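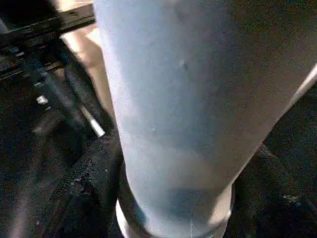
Drasatmont Community Kitchen -- weekend breakfast cook wanted, part time

We need a cook. Saturday mornings to start, more shifts likely by June. Two people left in the same month and the rest of us are stretched, so sorry if this reads rushed. It is.

Where: the old Akanda building on the Gurkdale road, ground floor, side entrance. Bus stops across the street. Parking out back but it fills up early.

Hours: 5:30 a.m. start, doors open at 7, done by noon if cleanup goes OK. Paid from when you walk in.

What the job is

Breakfast for whoever comes through the door. Eggs, oatmeal, potatoes, toast, a pot of beans, fruit when we can get it. Coffee and tea going the whole time. Last year we served 3255 breakfasts out of a kitchen that was built for a lot less, and we expect to beat that this year.

You would be running the stove. One other paid person on prep, plus whoever is on the serving line. Menu is set by Thursday night but deliveries change it, so you need to be OK opening the fridge and finding out there's no butter and forty pounds of squash.

Also: writing up what got used, labeling leftovers, temperature log (every time, no skipping), mopping. Everyone mops.
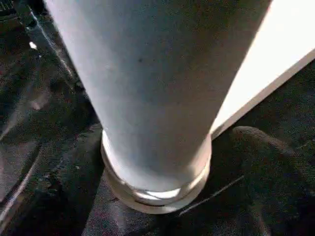 What we're looking for

Someone who has cooked for a crowd before. Restaurant, school cafeteria, camp, church basement, army, all fine. No culinary degree needed. If the most you've ever fed is your own family, apply anyway and say so, we may have a prep shift for you instead.

Food handler card, or willing to get one in the first 30 days. We pay the fee.

Can lift a full stock pot with help. Can stand for most of a shift.

Gets along with people early in the morning. Some of our guests have had a bad night and they'll tell you all about it. Some don't want to talk at all. Both OK.

Spanish is a big plus. Not required.

Pay

Hourly, paid every 2 weeks, direct deposit or check. Rate depends on experience and we'll tell you the number on the first phone call so you're not wasting your time. Free meal each shift. Aprons and hats provided, shoes are on you -- closed toe, nonslip please, the floor by the dish sink is bad.

There's also a small pot of money for training, 3000 dollars a year split between all kitchen staff. Last person used her share for a canning class. Ask about it.

Background check: yes, but a record doesn't rule you out. We talk it over with you first.

How to apply

Drop off a note or resume in the mailbox at the side entrance, or hand it to anyone in the kitchen while we're open. Include a phone number that works and teh best time to call. No cover letter, just a few lines on where you've cooked and how many people you were cooking for.

If we like the sound of you we'll ask you in for a paid trial shift. You cook, we eat, we talk after.

Can't do Saturdays? The Musida Street pantry needs drivers on weekday afternoons, seperate posting, same mailbox. Write DRIVER on the envelope.

Posting stays up until the spot is filled. If it's still taped to the door, we're still looking.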